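Slide 4, the bed as a folding table

OK so this is where I ask for hands. Who folds laundry on the bed? Last time in Ginville it was nearly everybody, 30 people in the room, and only 2 of them owned a proper folding table. I'm one of the bed people myself.

My whole pitch is push the duvet up out of the way first. Don't make the bed, don't fold the duvet, just shove it toward the top and use the flat part. Black clothes go on the pale mattress so you can find the edges — this matters more at night with one lamp on. Spread the piece wide, smooth it from the middle out, and leave the ribbed bit for last.

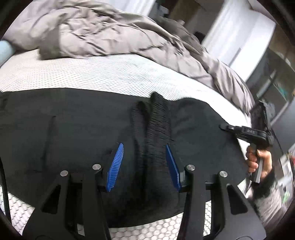 Zakhar Zhuravel wrote to me after the Cosgrove talk that he tried the bed for a month and went back to the kitchen counter, his back couldn't take the bending. Fair enough! Kneel on a cushion or use the counter, I don't mind.

(If they're laughing, tell the sock story. If not, skip it.)

Ribbing: don't pull it flat, it springs back. Fold the cloth around it and let it sit in the center. Then go to slide 5, drawers — check the clock, Clotilde Charpentier needs the room after me.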